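Lullell: Your Questions Answered

Everything we get asked about the show, the cast and how to watch

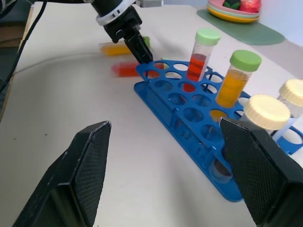
A blue test tube rack on a pale table.

Is Lullell coming back for another season?
Yes! Season 3 is filming now, and we are so happy to finally be able to say it out loud. It will have 14 episodes, the same as last time, and the plan is to start showing them in April.

Is Tamsin Waaka really returning as Dr. Orla?
She is, and thank you to everyone who wrote in to ask (there were a lot of you, and some of the letters were very long and very lovely). Tamsin took a season away to do a stage play, and she'll be back on screen from episode two. We won't say how Orla gets home from the island, so please don't ask the cast either, as they are terrible at keeping secrets.

Who is new this season?
Gunārs Kalniņš joins as the new harbor master, and Nam-gil Maeng plays a schoolteacher who rents the room above the bakery. Seema Rana and Tiburcio Magaña are both back as the Delmar cousins, still arguing over the boat.

Where can I watch it?
New episodes go up on Forar at 8 p.m., and they stay there for the whole season. If you'd like to catch up first, seasons 1 and 2 are there too. Forar members don't pay anything extra.

Why was my favorite scene missing from the rerun?
Reruns are trimmed a little to fit the afternoon slot. The full versions are the ones on Forar, including the wedding dance, which is the one most people write to us about.

What is Bite?
Bite is our short behind-the-scenes series, hosted by Seema between takes. Each one is only a few minutes long, and you may hear a good deal of laughing and the occasional seagull. There will be 17 of them this time.

Can I visit the set?
We'd love to have you, but we can't take visitors while cameras are rolling. The harbor street is a real working street with real neighbors, so if you do happen to be passing through, please be kind about parking and keep the driveways clear.

How do I get a signed photo?
Write to the fan desk at Memov, who look after all our mail, and put the name of the cast member on the front of the envelope. Do include a return envelope with your address on it. Replies are slow during filming, so please be patient with us!

Will there be subtitles?
Yes, English and Spanish from the first day. You can switch them on in the player menu on Forar.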